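Momov hand gripper: tips after my first month

I signed up for the Momov kit in August, the one where they lend you the hand-held gripper and you record yourself doing ordinary chores for the people who train their robots. I'd never held anything like it! If you've just got yours (or you're on the Losthorpe waiting list, poor you), a few things I wish I'd known.

Clear the table first. I lost my first 2 recordings to a pile of mail I kept knocking over. Now I put out only what I need for the task and pull the chairs back so my elbow has somewhere to go.

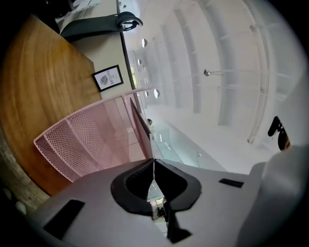
Go slower than feels natural, especially when you close the fingers. I squeeze, count to two in my head, then lift. Mugs go by the rim, and dish towels you pinch in the middle (corners slip, at least for me). Wipe the fingers every evening with a barely damp cloth, no dish soap.

Take breaks too. My wrist starts grumbling after about 10 minutes, so I swap hands or go make coffee.

Is it worth it? I tried the Dekker kit last spring and the grip was stiffer, though their app is much nicer than Momov's, which logged me out 9 times the first week. Rondera sells a padded wrist strap that fits both, and I'd buy that before anything else. Charge the thing overnight, and keep the box, you need it for the return.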